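Presupuestar una pinza (y todo lo que viene detrás)

13/03/2023

¡Por fin hay presupuesto aprobado! Llevaba desde febrero con la hoja de cálculo abierta en una pestaña, cambiando celdas de sitio, y ayer Fulgencio Manzano me mandó el correo con el visto bueno para la segunda célula de Cuesta. Así que hoy toca contar cómo lo hemos planteado, porque varios me lo habéis pedido en los comentarios y porque, lo reconozco, preparar listas de compra de robótica me divierte más de lo que debería.

Para los que llegáis nuevos: en Cuesta preparamos cajas de fruta variada, y llevamos un tiempo probando si un brazo puede encargarse de coger pieza a pieza y colocarla en su hueco. La primera célula la montamos con lo que había por el taller. Funcionó lo bastante bien como para querer otra, y esta vez comprada con cabeza, con partidas, plazos y un margen para los disgustos.

Lo primero que hice fue separar el brazo de todo lo demás. Parece una tontería, pero en el primer proyecto lo metimos todo en una línea que se llamaba «robot» y luego no había manera de saber en qué se nos había ido el dinero. Ahora el brazo va por un lado, la pinza por otro, y después vienen la cámara de muñeca, el cableado, la mesa, las protecciones y las horas de puesta en marcha. Las horas tienen su propia línea, bien grande. En la célula vieja apuntamos 40 y gastamos 143 (sí, habéis leído bien), casi todas en calibrar, recalibrar y pelearnos con los conectores.

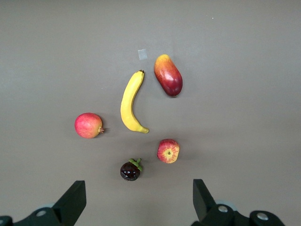

Para la pinza pedimos oferta a dos casas, Wotier y Mirside, y aquí es donde más vueltas le he dado. Mirside nos ofrecía un modelo precioso, con recambio de dedos sin herramientas y un plazo de entrega muy corto. Wotier tardaba bastante más pero dejaba comprar los dedos sueltos, que para nosotros es oro, porque los dedos son lo que se cambia cada dos por tres. Antes de firmar nada hice la lista de formas que tiene que resolver la pinza, y con la fruta artificial de las pruebas se ve enseguida el problema: un plátano curvado y estrecho, un mango alargado que engorda hacia un extremo, una manzana pequeña, una granada con su coronita asomando por un lado y un mangostán con esos lóbulos verdes encima. Si presupuestas una apertura pensando solo en la manzana, luego te llega una caja de mangos y a llorar. Por eso le pedí a los dos proveedores la carrera útil de los dedos y la fuerza mínima regulable, que es un dato que casi nunca ponen en la primera página del catálogo y que a mí me importa muchísimo más que la máxima.

Al final, Wotier. Un cuerpo de pinza y 2 juegos de dedos de repuesto, más un tercero en blanco para mecanizarlo nosotros. Fulgencio quería quitar el juego en blanco y tuvimos una conversación larguísima de café y servilleta, pero creo que le convencí cuando le enseñé lo que nos había costado parar la célula vieja esperando un recambio.

La cámara ha sido más sencilla. Fotivia tiene una pequeñita que cabe en la muñeca sin comerse media carrera del brazo, y ya conocemos su software, con sus manías. Aquí sí he metido una de reserva desde el principio. También he añadido un cable de más, de los flexibles de verdad, porque el normal dura lo que dura y cambiarlo en plena campaña es un drama.

Y la fruta de mentira, ¡que también se presupuesta! Hay quien la compra de cualquier manera y se arrepiente. Nosotros la queremos con tamaños creíbles y variedad de colores, porque con el rojo y el amarillo la cámara va fenomenal y con los tonos muy oscuros y brillantes hay que tener más cuidado con la luz. Para la segunda tanda de pruebas pasaremos a fruta real, que tiene su propia línea con el nombre de «merma» (nos la comemos, no se lo digáis a contabilidad).

La mesa la dejamos en mate. Me ofrecieron un tablero blanco brillante a buen precio y dije que no sin pensarlo, los reflejos en la cámara son una fuente inagotable de tardes perdidas. El dinero que nos ahorramos en las patas regulables, que esta vez aprovechamos de un banco antiguo, se va entero a iluminación difusa.

Me quedan por cerrar dos cosas: el transporte, que depende de si Wotier envía todo junto, y la formación, donde dudo entre un curso cerrado o pagar un par de jornadas sueltas cuando tengamos la célula en marcha y sepamos qué preguntar. Me tira más lo segundo. Si alguno ha pasado por lo mismo, contadme en los comentarios cómo lo hicisteis, que todavía puedo mover esa celda.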